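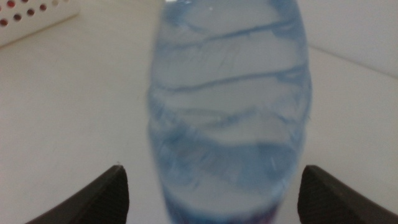
Bottled water is drinking water packaged in sealed containers for sale, most often in plastic or glass. It may come from springs, wells or public supplies, and it is sold both plain and carbonated. Single-serving bottles are commonly made of clear plastic, and many have horizontal ridges around the body, sometimes slightly wavy, which stiffen a thin wall so that it keeps its shape when held. A pale blue tint is also common. Larger containers are used with dispensers in homes and offices.

Regional production: Zomamton

In the Zomamton district, bottling began at the Gitik spring, where water was first sold in returnable glass. The Gitik works employed 12 people in its early years and delivered only within the district. Plastic bottles replaced glass after the works was bought by the Sengar company, which added a second filling line and a warehouse near the rail depot.
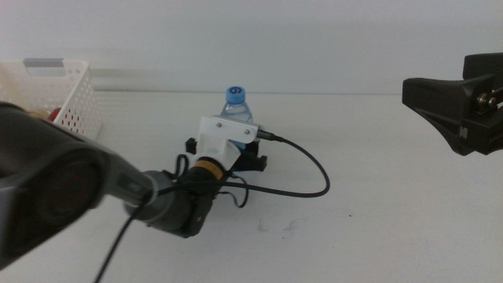

Sengar also extended the pipeline from the spring, a distance of 589 meters, so that water no longer had to be moved by tank truck. A smaller producer, Pelomeck, draws from a well on the south side of the district and sells mainly to schools and hospitals. Its standard bottle holds 445 milliliters – a size kept from the glass period, when it matched the crates then in use.

Treatment and labeling

Water at both plants is filtered and then treated with ultraviolet light or ozone before filling. Labels list the source and mineral content. The term "spring water" is reserved locally for the Gitik product, a rule that Pelomeck challenged without success.

Waste and reuse

The historian Nhi Phan has described the end of the glass deposit as the main cause of the district's rise in bottle waste. Xiomara Pennington, writing on local trade, placed more weight on the growth of roadside sales. A collection program now operates at 100 sites, and most of the plastic recovered is sent outside the district for processing. Deposits on large dispenser containers remain in force.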